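Trorkeo Opens Orders for Stesteck Hand Service Aimed at Front Desk Work

14 Aug 2024

Trorkeo has opened orders for Stesteck, a subscription service that supplies robotic hands, setup and ongoing maintenance to operators of hotels, serviced apartments and conference venues. The company announced the service this morning and said the first deliveries are planned for the fourth quarter.

Under the service, customers receive a pair of five-fingered hands, a control unit and a set of trained tasks selected from a published list. The hands may be fitted to an arm the customer already owns, subject to a compatibility check, or to a wheeled platform made by Trorkeo's partner Buvska. Ownership of the equipment remains with Trorkeo for the length of the contract.

The launch list covers six tasks. They are the sorting and filing of key cards, the handing over of printed receipts, the restocking of brochure racks, the placing of small parcels on shelves, the collection of pens and clipboards from a counter, and the setting out of name badges. Additional tasks may be requested, with training quoted separately. 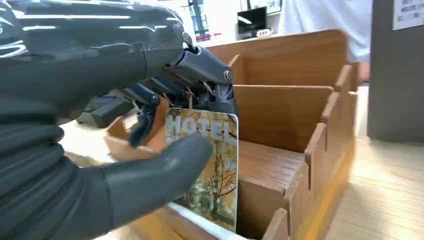

Trorkeo said key card handling was chosen as the lead task after discussions with property managers, who described it as repetitive work that takes staff away from guests. Cards are thin, smooth and easily dropped, and storage differs from one property to the next. The company has therefore built its training around ordinary desk items in place of special fixtures. A card printed with the word "HOTEL" and an autumn tree, held upright in the fingers over a wooden organizer with divided compartments, is typical of the material used. Customers will be asked to send samples of their own cards and holders before installation, and Trorkeo will adjust the grip settings to suit them at no extra charge.

"Our customers do not wish to rebuild their front desk for a machine," said Jaanus Mägi, head of services at Trorkeo. "We have asked them to tell us which objects they use every day, and we take responsibility for the rest. If a property changes its card supplier, that is a matter for our support team to resolve."

The service is offered at two levels. The standard level costs $1,068 per month for each pair of hands and includes remote support during business hours, software updates and one maintenance visit every quarter. The extended level adds night and weekend support and a replacement pair held in reserve at a regional depot. Pricing for the extended level is available on request. Both levels require a minimum term of 12 months, and a setup fee of $500 applies to each site.
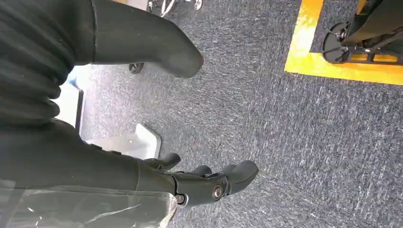

Maintenance visits will be carried out by Kpodo, which already services kitchen and laundry equipment for a number of hotel groups. Technicians will inspect finger joints, replace worn fingertip covers and test the hands against the customer's task list before returning them to use. Where a fault cannot be corrected on site, the hand will be exchanged and repaired at Trorkeo's workshop. The company has committed to completing an exchange within two working days at the standard level.

Buvska confirmed that its platform will be supplied with a protective sleeve for the arm and a stop button on either side of the base. A spokesperson for the firm said that orders placed through Stesteck would be given the same delivery dates as direct orders.

Trorkeo noted several limits on the use of the service. The hands are intended for dry indoor areas and are not approved for food preparation or the handling of glassware. A trained member of staff must be present in the work area whenever the equipment is running. Guest data is not stored on the control unit, and the service does not encode or cancel key cards, a function that remains with the property's own system.

Operators may request a demonstration through the Trorkeo sales office. Applicants are asked to provide a floor plan of the proposed work area, a list of the items to be handled and the name of a site contact. Applications for the first round of installations will close at the end of August, and successful applicants will be notified in writing.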